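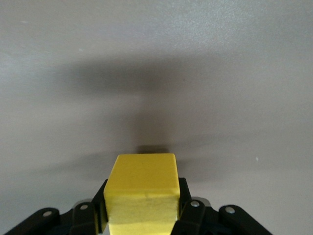

The paint comes off first at the corners. Always the corners. Haruna Hayashi tips a shoebox of old toy blocks onto her kitchen table in Irnthorpe and picks out the worst of them, a red one, so chewed on one side that the bare wood has gone grey. She likes this one best. It belonged to a boy who is now a roofer.

She's been painting blocks for sixteen years. Before that, nursery work, before that a short and by her own account terrible spell selling carpets. The blocks began as a repair job. A nursery in Rorley had a crate of them, flaking, and the manager was ready to put the lot in a skip. Haruna took them home in the boot of her car. Brought them back in March, repainted, and was handed another crate.

I've come to see how it's done, and to find out why anyone still wants a plain painted cube when there are so many other things to buy a child.

First thing, the sanding. She does it by hand. There is a machine under a cloth by the back door, but she finds it takes too much off, and she can't feel where she's got to. Two grades of paper, the coarse one folded in three so it stays stiff. She starts on the flat faces, going with the grain, then round the edges, then the corners, which she rolls against the paper with her thumb. The aim is a corner you could press into your palm without minding.

"Not round," she says. "If it's round it won't stack. Soft."

She hands me one. I've done it wrong within a minute. One corner now a good deal softer than its neighbours, and the block rocks a bit when I put it down. She puts it on the windowsill with the others that have gone wrong, where it will apparently be given to a grandchild of somebody's.

Wood next. Beech if she can get it, for new ones. Close grain, heavy in the hand, makes the right noise. She is serious about the noise. Two beech blocks knocked together give a clean sort of clack, pine gives a thud and dents besides. She buys offcuts from Correia, the joinery on the Rorley road, who saw them into lengths for her and then leave the cubing to her and a mitre box. Old blocks are a mix. Some she can't name at all. She has had a few that smelt of pepper when sanded and one set that turned out to be some sort of fruit wood, lovely pinkish stuff, and she felt bad about covering it up.

Then the dusting, which takes longer than you'd think. Soft brush, then a cloth barely damp, then leave them. Any dust left in the grain comes up as grit in the first coat and you have to go back to the begining.

The paint. This is where I expected secrets. There aren't many. Water-based, sold as suitable for toys, tested to the toy safety standard, and she keeps every tin lid with the label on in a biscuit box in case a nursery asks. Matte, or as near as she can find. Shiny paint looks smart on the day, she says, and then shows every scratch, and two glossy blocks slide off each other. A matte face has a bit of grip. You can get a tower higher.

She doesn't spray. Brush, a flat one, thin coats, five faces and then leave it standing on the sixth over a bed of nails. A real bed of nails, panel pins knocked up through a bit of board, with the points just showing. The block sits on those. When it's dry, turn it over and do the last face. The pin marks fill in with the second coat, mostly. On an old one of hers you can sometimes find them if you know where to look, tiny dimples in a patch.

Three coats for red. Three for blue. Green is easy and covers in two. Yellow is a pig.

Everybody who paints anything will tell you this about yellow. It's thin stuff, it lets everything through, and over a knot or a dark streak it goes faintly brown like a teabag left on a saucer. Haruna puts a white undercoat beneath hers and then four coats on top and still isn't happy with it. Lemon's the hardest. A warmer yellow, nearer to egg yolk, hides more. But the nurseries ask for lemon, the children go for lemon, and so lemon it is.

"They'll fight over the yellow," she says. "You can have a whole box and they'll fight over the yellow."

Is that true? I asked at the Rorley nursery the same afternoon. Wet outside, everyone in, noise like a swimming pool. On the carpet a girl of three or so had gathered all the yellow blocks she could reach into her skirt and was sitting with her legs stuck out, guarding them. She wasn't building anything. A boy beside her had built a long low wall in blue and red and would look over now and then. So, one afternoon, one carpet, but yes.

A cube is an odd toy when you look at it coldly. Doesn't do anything. No face, no wheels, doesn't make a sound unless you drop it. And yet it's about the first thing a baby learns to hold properly. Early on they take it in the whole fist, squashed against the palm, and it drops out. Then the thumb comes round. Then, some months along, it's fingers and thumb on opposite sides, with daylight between block and palm, and you can see them thinking about it. The staff at Rorley keep a few cubes by the baby mat for exactly this. They put one down and wait.

Letting go is the harder half. Any parent will know this stage, the block being offered to you, you take hold, the child doesn't release. It isn't meanness. They haven't got the knack of opening the hand on purpose yet. Once they have, they drop things off the highchair until you want to move house.

After that, stacking. Two, then three. Knocking down. At Rorley they reckon knocking down is the main event until well past two and they've stopped trying to steer it. A bridge is a big day. Two blocks with a gap and one across the top, it sounds like nothing, and the child who gets it will usually make the same bridge over and over until tea.

Size matters more than you would guess. Too small and there's a choking worry, too big and a little hand can't get round it. Haruna keeps a wooden gauge, a square slot cut in a bit of ply, and anything that drops through doesn't go out. She's made her blocks to the same size from the beginning so that a box bought this year will sit flush with one bought at the start. People do come back for extras. Blocks go under sofas, into gardens, down the loo in at least one case.

Not everyone wants them plain. For a while a gift shop, Zullel, up the hill from the station, took them in boxes with letters stamped on. Sold well at Christmas. She hated the stamping. The ink bled, and the letters told children which way up a block was supposed to go, and they'd stop and turn them round to be right. She went back to plain when the stamp wore out and didn't order another. Zullel still sells them, plain, in a cotton bag, and the owner admits the bag was dearer to get made than she'd like.

Money, then, as I was told to ask. It isn't much. A set of sixteen takes her the best part of a week, in between other things, most of it waiting for coats to dry. She keeps a notebook of every block that leaves the house, new or mended, in pencil, and the last line in it when I visited was 2207. She remembers passing 2000 as she was doing a batch of greens and thinking she ought to mark it somehow. Had a biscuit.

Repairs are what she'd do all day if she could. A box comes in from an attic, wrapped in newspaper, and the colours are all wrong for now, a mustardy one, a sort of hospital green, and she has to ask the family whether they want them bright again or just made safe. Old paint is the worry. Anything from before the seventies, or anything she can't date, she assumes there's lead in it and will not sand, and nor should you. No dry sanding, no scraping at the table, no letting the baby have it because Grandad was fine. She sends those home again with a note suggesting a high shelf. It's caused a few tears. One man argued on the doorstep.

For the rest, if you've a box of your own that's newer and you know what's on it, she's happy to pass on what she does. Wash them first, quick wipe with warm soapy water and straight onto a towel, never leave them to soak or they swell and the grain lifts. Let them dry a full day somewhere airy but off the radiator. Sand by hand, outdoors if it's fine, mask on. Thin coats. Wait longer than the tin tells you. Then leave the finished ones at least 7 days before a child gets them, becuase touch dry and chewing dry are different things.

And don't chase perfect. Streaks in the paint, a blotch, a fine line where a brush hair dragged, she lets them go. They'll be bashed by teatime anyway.

By the time I leave the light's going and she's got a row of yellows on the pins, second coat, looking patchy. She bends down to get her eye level with them. Tuts. Two more, she thinks. She turns the radio up and puts the kettle on, and moves the cat off the sandpaper.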